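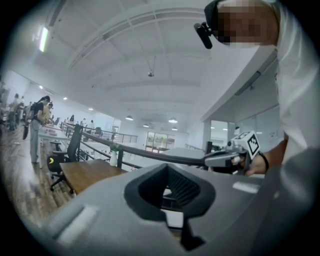 Unit 4. Lighting the open-plan office

An open-plan office is usually lit in layers. General lighting covers the whole floor, local lighting picks out particular tables or zones, and task lighting sits with the person who is working. Few rooms keep the layers strictly apart, and most of the rooms we survey in this course have had fixtures added at different times. In the office shown at the head of this unit, a long fluorescent fixture and a line of small recessed lights share a high white ceiling with four dome-shaped pendants hanging farther down the room. For a survey, each type goes on its own line of the fixture schedule, with its mounting noted as surface, recessed or suspended. Leave the mounting column blank if you can't tell from the floor, and go back with the plans.

4.1 Ceiling height

The higher the ceiling, the more light is lost before it reaches the desk. Illuminance from a small source falls with the square of the distance, so a lamp moved to twice the height gives a quarter of the light directly below it. A long fluorescent fixture doesn't behave like a small source when you are close to it. The square rule begins to hold once your distance from the fixture is at least 5 times its longest dimension, and in an office you are almost never that far away. Use the manufacturer's tables for long fixtures and keep the square rule for recessed spots and small pendants.

Suspending a fixture brings it closer to the work plane. It also brings it closer to people's line of sight, and this is where most glare complaints come from. Check suspended fixtures from a seated position as well as a standing one. Asabe Okoro's survey of the Trenau offices, in the reader, has a table of complaints sorted by desk. Nearly all of them came from desks that faced a pendant across the room. The people sitting right under one had little to say.

4.2 Dome pendants

A dome with an opaque shell sends its light down and very little up. The shell looks dark against the ceiling or takes its color from whatever light is near it, while the underside is bright. The pool of light on the table is strong in the middle and drops off quickly at the edge. This works well over a meeting table or a shared bench. It works poorly as the only light in a room, because the ceiling stays dim and faces are lit from above.

Spacing is normally set by the spacing-to-height ratio printed on the data sheet. Height here means height above the work plane, not above the floor. This is the most common error in the homework. If the work plane is 30 inches above the floor, subtract 30 inches from the mounting height before you do anything else.

When you estimate pendant size from photographs, do not trust the relative sizes. Wide-angle lenses stretch whatever is near the edge, and straight beams come out curved. A near lamp and a far lamp of the same model can look like two different products. Measure one, then confirm the others by model number.

4.3 Surfaces

White ceilings return most of the light that reaches them. Floors return much less, and wood floors vary a great deal with color and finish. For the hand calculation we use three reflectances: ceiling, walls, floor. Take them from the chart in the reader, or measure them with the meter as follows.

Hold the meter flat against the surface, facing out, and write down the reading. Turn it to face the surface, pull it back until the reading is steady and your own shadow is out of the way, and write down the second reading. Divide the second by the first. Do this in three spots and take the average. Wear something neutral, as a bright shirt close to the meter will raise the reading.

A warm brown floor will also shift the color of the light a little on the undersides of tables and on lower walls. We ignore this in the calculation. Mention it in your written report if the client is choosing paint.

Beams need some thought. A white beam under a white ceiling has nearly the same reflectance as the ceiling, but it blocks light traveling sideways and throws soft shadows. Where beams are deep, treat the space between them as a ceiling cavity (worksheet B). Where they are shallow, treat the ceiling as flat and say so in your assumptions.

4.4 Worked example

The Aasen reading room has a floor area of 2,000 square feet. The target is 30 footcandles on the tables. Multiply the two to get 60,000 lumens at the work plane. Suppose the utilization factor from the table is 0.6 and the maintenance factor is 0.8. Divide 60,000 by 0.6 and then by 0.8 to get 125,000 lumens from the lamps. If each fixture gives 5,000 lumens, you need 25 fixtures. Check that 25 can be laid out in a reasonable grid before you report the number. Then check the spacing against the data sheet, as in 4.2.

Njål Boström's notes use a lower maintenance factor for open fixtures in dusty rooms. Either approach is accepted in the homework if you state which one you used.

4.5 Before the site visit

Bring the meter, a tape, a pencil and two copies of the floor plan. Switch on every fixture and let fluorescent lamps warm up before you take readings. Take the daylight readings first and the electric readings after dark, or with the blinds fully closed. Mark on the plan any lamp that is out. Also mark anything on the ceiling that is not a light, such as a sprinkler, sensor or vent, even if you are unsure which it is. Put a question mark next to it and ask the building manager.

Reading for next time: Zakharchenko, chapter on glare, and the Pronia case study up to the section on controls. Homework problems 3 through 7 are due at the start of class. Problem 6 uses the same room as the worked example with a darker ceiling.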